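Why Do Shadows Have Fuzzy Edges?
by Obaidul Khan

Light goes straight. Always in a hurry, too! It zooms 300 thousand kilometers in one second. Put something in its way and you get a shadow. Easy.

But look close at a shadow on a wall. Soft and gray at the sides, right? Blurry.

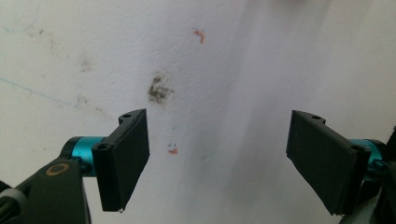 Big lamp, small lamp

A big lamp shines from lots of spots at once. So some light sneaks round the side of your hand and fills in the edge. Tiny lamp = sharp shadow. Big lamp = fuzzy one.

Try it! Flashlight, dark room, your hand. Move your hand closer to teh wall.
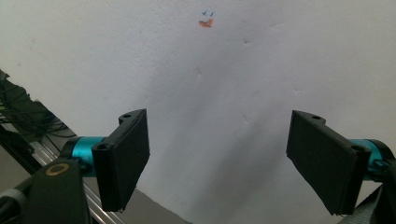
Now move it back toward the light. Shadow gets huge, and fuzzier to. Make a rabbit. Make a dog. Dont shine it in anyones eyes.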